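Rosales Kitchen Supply: Cutting Board Care, Frequently Asked Questions
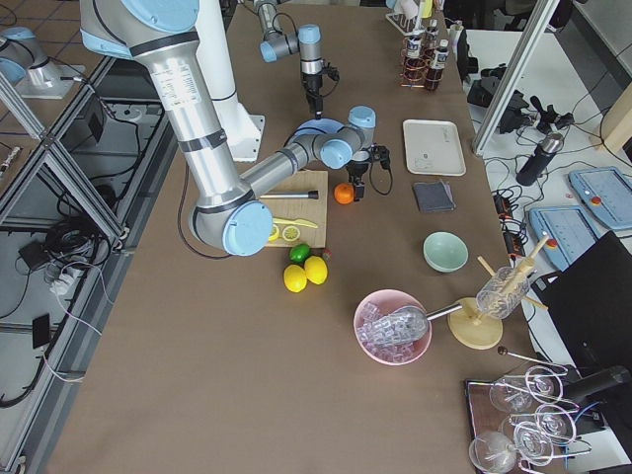 A light wooden cutting board and an orange.

How often should I oil a wooden board?
Once a month for a board that gets daily use. A new board needs more: oil it once a day for the first week. If the surface looks pale or feels rough, it is time to oil again.

What oil should I use?
Food-grade mineral oil. We sell it in 6 oz. bottles at the Husik and Pudcombe stores. Do not use olive oil or vegetable oil. They go rancid and the smell stays in the wood.

How do I put the oil on?
Wash the board and let it dry overnight. Wipe on a thin coat with a clean cloth, including the edges and the underside. Leave it 6 hours, then wipe off what has not soaked in.

Can I put it in the dishwasher?
No. Heat and standing water split the glue joints. Wash by hand with dish soap and warm water, then stand the board on its edge to dry. Damage from a dishwasher is not covered by the warranty.

My board smells like onions. What can I do?
Scatter coarse salt over it, rub with half a lemon, wait ten minutes and rinse. Baking soda mixed with a little water also works.

Do I need a separate board for raw meat?
We recommend it. Keep one board for raw meat, poultry and fish and another for bread, fruit and vegetables. Wash the meat board with hot soapy water right after use.

My board has warped. Can it be fixed?
Sometimes. Lay it on a damp towel with the hollow side down, put something heavy on top and check it the next morning. A board with a crack all the way through should be replaced.

Do you resurface old boards?
Yes. Crescencio Solís does this at our Vandeck workshop. He has sanded 1,910 boards for customers and keeps the tally on the shop wall. Most jobs take a week, longer in June when the workshop closes for part of the month. We cannot sand boards less than half an inch thick.

How long is the warranty?
2 years from purchase on boards we make ourselves. It covers open joints and splits. It does not cover knife marks, stains or burns. Please keep your receipt.

Can I return a board I have already used?
No, unless it is faulty. Unused boards can be exchanged at either store.

Who do I contact with other questions?
Ask for Tonantzin Valdovinos at the Husik store. She handles warranty claims and resurfacing bookings, and the best time to reach her is before 11 a.m.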